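I am so pleased with the new tea things! A pink saucer, a blue one, a little wooden cup and a wooden spoon, all from Wilholm, and the colours are even softer than I'd hoped.

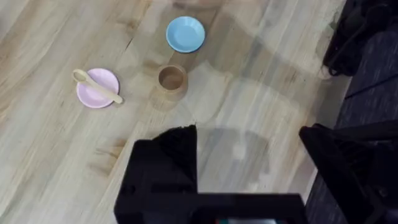 Oliwia wants me to get the yellow as well, and I probably will — pay day is coming. They'd be lovely for olives, or jam, or one very good biscuit.

Wood is my real weakness, though. I've been keeping a fork in the cup and I love how well the two go together, nearly the same shade.
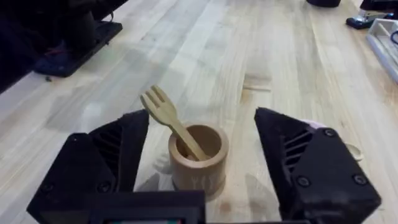 Issue 21

Next month, November baking! Lizeth has promised me her plum cake recipe and I can't wait to try it.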